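Samer Qaisi
@samerq_builds
07/11/2021

Thread on the grip fault we chased on the Plareck arm. Writing it down while I still remember the order things happened in.

1/ The job is simple. Arm picks up a thin folded sheet, lifts it, moves it over, lets go. We use it as a wear test for the fingers. It had been running fine since March.

2/ At cycle 1,145 it stopped letting go. Fingers opened, the log said "released," and the arm went back to its start position with the sheet still stuck to one pad.

3/ The software didn't catch it. Our release check only looked at finger position. Open fingers meant success. So it started the next cycle with a sheet already in its hand.

4/ On that next cycle the arm came down on the doubled-up material and pushed. The force limit should have tripped. It did trip, but late, and one finger cracked at the base.

5/ No one was hurt. Hanan Chidiac was standing outside the taped line and hit the stop. I want to say clearly that the stop worked the way it should. The force limit is the part I'm unhappy with.

6/ First guess was static. Thin sheet, dry room, rubber pads. Imad Srour wiped everything down and ran it again with a humidifier going. Same fault after 400 cycles. So not static, or not only static.

7/ Second guess was the pads. We swapped the pair for new ones from the same batch. Same fault, a bit sooner.

8/ Jihad Abou Jaoude found it. The closing force had been raised in a config file back when we were testing heavier parts on the Kanaan bench. It never got set back. The pads were squeezing hard enough for the ridges to bite into the folds and hang on.

9/ That explains the late force trip too. Same file, same edit. Both numbers were raised together and only one person knew. That person was me.

10/ What we changed:
Closing force is back to the old value.
Force limit is set per job now and gets checked at startup.
Release check looks at motor current on the next close. If there's still something between the pads, the arm stops and waits for a person.

11/ After that we ran 2,482 cycles with the new settings. 2 stops, both from the new release check, both real. Sheet was hanging on one pad each time. The arm stayed put until somebody cleared it.

12/ So the sticking isn't fully gone. It's rare now and it stops safely, and I can live with that for a wear test. I would not ship it.

13/ Someone asked if a camera could do the release check. Maybe. Hiba Azar tried it for an afternoon - yellow fingers, yellow sheet, shiny tile - and got too many false alarms. She wants another go with a different sheet color.

14/ If you run a shared config across benches, go look at it today. Ours had no record of who changed what. It does now.

15/ Last one. View from the wrist with the sheet in the fingers.
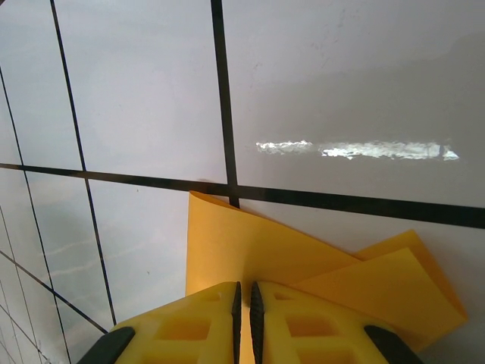 Yellow sheet between the ridged pads, over the white tile.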